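La despensa compartida: qué pasa cuando cuatro estudiantes compran juntos

Proyecto de Economía Doméstica, segundo curso
Tutora: Anoma Liyanage

Bueno, empiezo por confesar que elegí este tema por puro interés propio: en mi piso tirábamos muchísima comida y siempre había bronca por quién pagaba el aceite. Así que convencí a mis compañeros (con Aldo Bortolotti me costó bastante, es muy suyo con sus galletas) y durante todo abril apuntamos cada compra en una libreta pegada a la nevera.

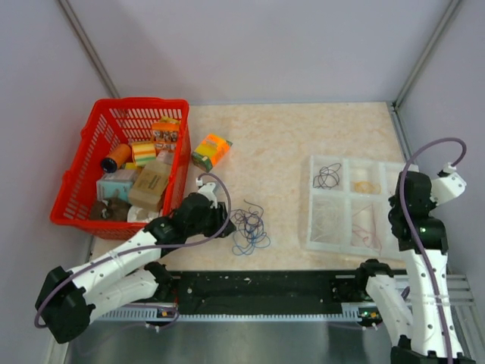
Tiempo de lectura: 4 minutos

Lo primero que vi es que las cosas pequeñas son las que se pierden. Una cesta roja llena de cajas y rollos se revuelve en nada, y luego compras otra vez lo que ya tenías. Nos pasó con 17 productos, ¡y tres veces con el mismo orégano!

En total gastamos más de 300 euros, casi todo en el mercado de Dosau, y 38 fueron a parar a cosas repetidas. No me lo esperaba — yo le echaba la culpa a la comida a domicilio.

Para mayo hemos puesto una lista única en la puerta y una compra grande por semana. Aldo sigue apuntando sus galletas aparte. La libreta original va en el anexo, con manchas de tomate incluidas.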